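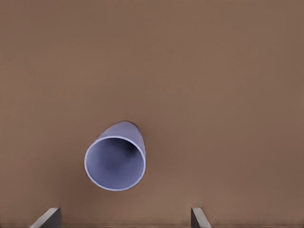 By the Stanness Kitchen Desk
March 25, 2024
121 shares | 2 comments

Grorken says its countertop water filter makes tap water "taste like it came off a mountain." I've read that line on so many boxes by now that I went in expecting a plastic jug with a carbon puck in it. After two weeks, I'd say I was mostly right.

The thing costs $80. For that you get the pitcher, one cartridge, and a booklet that spends four pages on wellness and half a page on how to fit the lid. A cartridge is supposed to last 4,000 cups. How the company got to that number isn't explained anywhere I could find, and the little indicator on the handle runs on a timer, so it has no idea how much you drink.

I poured filtered and straight tap into matching lavender tumblers and had my household taste them blind. The guesses were all over the place. I picked the tap water twice, and I was the one who had been paying attention. The chlorine smell was a bit weaker in the filtered cups, I'll give it that. My old Brimex pitcher does the same job for a lot less.

Pouring is slow and the lid drops off if you tip too far. The base is also wider than it looks online, so measure your counter or table before you order.

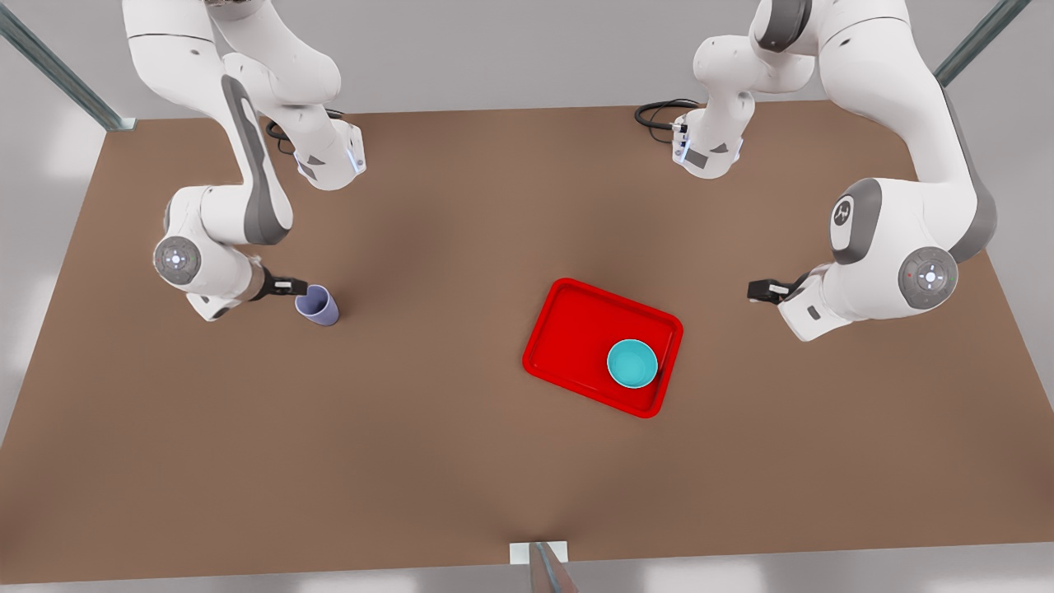

Should you buy it?

If your water tastes bad, maybe, but try a cheap pitcher first. The Rácz model has the same kind of cartridge and a lid that stays put. Grorken promises a new lid in September. I'd wait for that, and for a sale.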